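작업실 > 살림 팁 > 세탁물 정리 > 시범 데이터 수집

침대 위 티셔츠 개기: 손잡이형 그리퍼로 시범을 녹화할 때의 요령

Skavo 작업 묶음 가운데 의류 개기 항목에 적용하는 메모다. 장비 조립과 펌웨어는 Dekeck 설명서를 따르고, 이 페이지에서는 집 안에서 녹화할 때의 준비와 동작만 다룬다.

1. 바닥면
침대보는 옷과 색 차이가 나는 것을 쓴다. 흰 티셔츠를 흰 시트 위에 놓으면 밑단 경계가 영상에서 사라져 나중에 구간을 나누기 어렵다. 침대보를 다림질할 필요는 없다. 주름이 있는 상태도 학습에 필요하므로 매트리스 밑으로 팽팽하게 당겨 넣지 말 것.

2. 시작 상태
매번 같은 모양으로 펼쳐 놓으면 모델이 그 모양만 외운다. 한 번은 펼쳐서, 한 번은 어깨를 잡고 떨어뜨려서, 한 번은 뒤집어서 시작한다. 목둘레 방향도 돌려 가며 놓는다. 프린트가 있는 옷과 무지를 섞는다.

3. 잡기
손가락을 벌린 채 천 바로 위까지 내린 뒤 잠깐 멈춘다. 멈춤이 없으면 접근 구간과 파지 구간이 한 덩어리로 기록된다. 천은 한 겹만 집는다. 침대보까지 함께 물렸으면 놓고 다시 잡되 녹화는 끊지 않는다. 다시 잡는 동작도 쓸모 있는 시범이다.

4. 접기 순서
밑단을 잡아 옷 길이의 절반까지 올리고, 소매를 안쪽으로 넣은 다음 세로로 한 번 접는다. 맨손으로 누르거나 쓸어 펴지 않는다. 펴야 할 때는 그리퍼 손가락을 닫고 옆면으로 민다.

5. 속도
평소 빨래를 갤 때보다 느리게 움직인다. 손목을 급히 돌리면 위치 추적이 끊긴다. Toma 뷰어에서 궤적이 튀는 구간은 대부분 손목 회전 구간이었다.

6. 버릴 것과 남길 것
지난 묶음은 녹화 408건 중 334건을 통과시키고 나머지는 제외했다. 제외 사유는 추적 끊김, 맨손 개입, 시작 표시 누락이다. 접은 모양이 비뚤다는 이유로는 제외하지 않는다. 모양은 별도 점수로 적는다.

7. 손가락 패드
고무 패드에 보풀이 붙으면 얇은 천이 미끄러진다. 물에 적셔 꼭 짠 천으로 닦고 완전히 말린 뒤 쓴다. 알코올은 Rotness 패드의 표면을 굳게 하므로 피한다. 78건째에 파지 실패가 늘어 패드를 교체한 적이 있다.

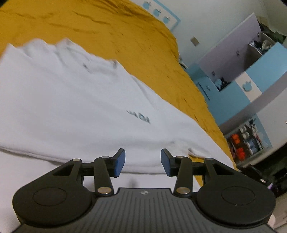
로트네스 작업실, 2019년 5월 30일

흰 반팔이나 민소매처럼 얇은 면 옷은 목둘레 쪽이 잘 뭉친다. 밑단부터 잡으면 뭉친 부분을 건드리지 않고 첫 접기를 끝낼 수 있다. 가슴 글자는 옷의 앞뒤와 방향을 판별하는 기준이 되므로, 사진의 "HADA"처럼 글자가 위로 오게 놓은 시범과 엎어 놓은 시범을 모두 남긴다. 글자가 흐리게 찍혀도 재촬영하지 않는다.

침대 가장자리는 따로 주의한다. 옷자락이 침대보 끝을 넘어가면 접는 도중 옷 전체가 바닥 쪽으로 끌려간다. 옷은 가장자리에서 두 뼘 이상 안쪽에 둔다. 벽 장식이나 선반의 물건은 치우지 않아도 된다. 배경은 방마다 다른 편이 낫고, 한 방에서 찍은 녹화만으로 묶음을 채우지 않는다.

파일은 옷 종류, 시작 상태, 방 번호 순으로 이름을 붙인다. 수건과 양말은 순서가 달라 12월 개정판에 따로 싣는다. 그 전까지 수건은 2번 묶음에 넣고 비고란에 접은 횟수를 적는다.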